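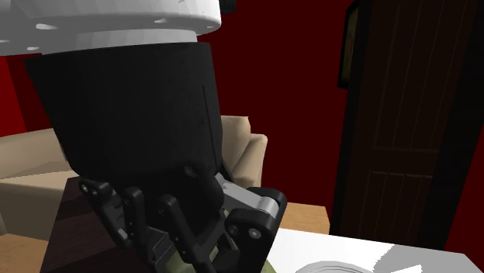
Planning log, September, afternoon

The grasp planner was run today in the simulated living room, with the white table as the work surface. Sumaiya Amarasinghe reviewed the contact settings before the first batch. The object apparently held in the fingertips is the small olive-green one; its mesh was replaced in the morning and the friction value left as it was.

Of 202 planned trajectories, 61 were rejected by the collision checker. Most of the rejections concerned the right finger and the rim of the plate. Ms. Dankwa considers the padding on the finger links too generous and has asked that it be reduced to 4 mm. I have entered the change on the Oneno branch and have not merged it.

The wrist view remains difficult for the segmentation model. The black finger links and the dark red wall were confused in several masks, and the door was labeled as wall twice. Hongmei Gu will render 2,000 additional views with varied lighting.

Vostmont has asked for the planner timing figures. These are not ready. Seed file saved under the usual name.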